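**Drumach opens its packing lab to visitors**

Drumach held its first open day for the two-arm packing project in December, with a run of live demonstrations that started at 10 a.m. and went on until the building closed at 4. The company registered 112 visitors, most of them from warehouse operators and contract packers in the region.

The project, called Pomance, deals with closed corrugated cartons that have no handles and no fixed position on the work surface. Two arms approach the carton from opposite sides, apply matched pressure and lift together. Suction cups are the usual answer for this job, but according to project lead Lempi Laaksonen they perform poorly on dusty board and on tops where the tape seam sits under the cup.

"Side clamping gets you away from the seam," Laaksonen told the morning group. "The cost is that both arms have to agree on where the box is. If one is early, the carton turns."

Laaksonen's team records its work under human control first. An operator guides both arms through the task, and the recordings are then used to train the controller. Pomance has 300 such recordings for the clamp-and-lift step. A further 176 cover the harder case, in which the carton arrives at an angle and has to be squared up before it is lifted.

Visitors were taken through in small groups. Nhyira Aryee, who handles grip testing, spent most of her slot on fingertip pads. Earlier pads were harder and left dents in single-wall board. The current ones are softer and wear faster — she gave no service life and said the wear tests were still open.

Victor Mwakalinga of Morgan, a contract packer that supplies cartons for the trials, asked about throughput. Drumach declined to give a cycle time. Software engineer Vratislav Šťastný said the arms were being run well below their rated speed and that the figure would mean little until the regrasp routine was finished. He added that the controller currently stops and waits for an operator when the two force readings drift apart.

Questions in the afternoon were mostly about safety fencing, floor space and whether the same pair of arms could tape a carton as well as move it. Taping is not part of the present work. Drumach said a separate tool, Drulell, is planned for that and is still on paper.

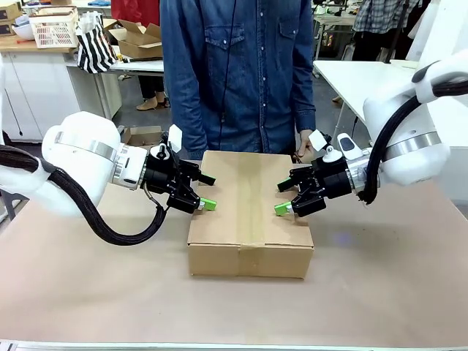

## What comes next

The project moves to a trial at Morgan's site, where the arms will work on mixed carton sizes from a single infeed. Maysoun Abu Hammour, who is coordinating the trial, said 2 carton formats would be used at the start, with others added once the squaring-up step is reliable. Filled cartons with shifting contents are excluded for now.

Drumach intends to repeat the open day after the trial. Companies that want to bring their own cartons should send board grade, outer dimensions and filled weight in advance — samples without this information will not be run.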